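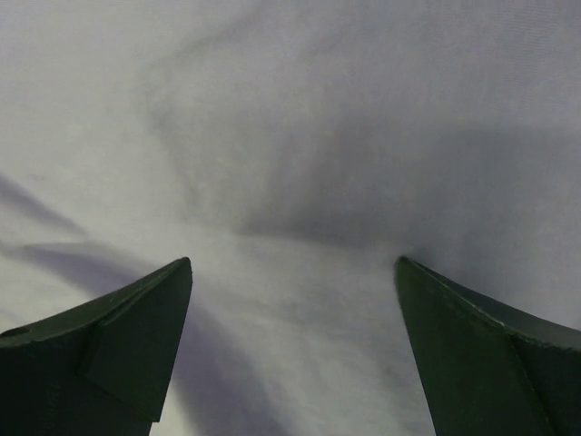

Cotton sheets and table linen iron best while they still hold a little moisture, and most of the work is done before the iron is hot. Take the load out of the washer as soon as it stops and shake each piece hard by two corners. White fabric as wrinkled as this needs more than a quick pass, so plan on dampening it again at the board. A plain spray bottle with tap water is enough. Spray until the cloth feels cool to the hand, roll it up and leave it for 18 minutes so the moisture spreads evenly.

What you need

Iron with a cotton setting
Ironing board, or a table padded with a folded blanket
Spray bottle
Clean cotton dish towel for pressing over embroidery

Setting up

Fill the iron with water and set it to cotton. Check the care label first, as blends with polyester need a lower setting. Wait until the light goes off, then try the iron on an old rag. If it leaves brown spots, run the steam over the sink until it comes clear.

Ironing a flat sheet

1. Fold the sheet in half lengthwise with the right side out.
2. Lay it across the board with the hems toward you. Iron the hems first, pulling lightly on the corner with your free hand.
3. Work from the hem toward the fold in long strokes. Keep the iron moving along the grain of the cloth. Going diagonally stretches it.
4. Turn the sheet over and do the other half.
5. Open it, refold so the inside faces out, and repeat if you want both sides smooth. I usually skip this.

Tablecloths

Iron embroidered cloths face down on a towel. For a cloth 60 inches wide, fold once down the middle but don't press the fold. Yamila Huenchumán, who taught me to do this, hangs hers over a door until the table is set.

Drying off

Leave ironed pieces flat or over a rail for 35 minutes before you put them in the closet. Linen stacked while damp will crease again and can pick up a musty smell.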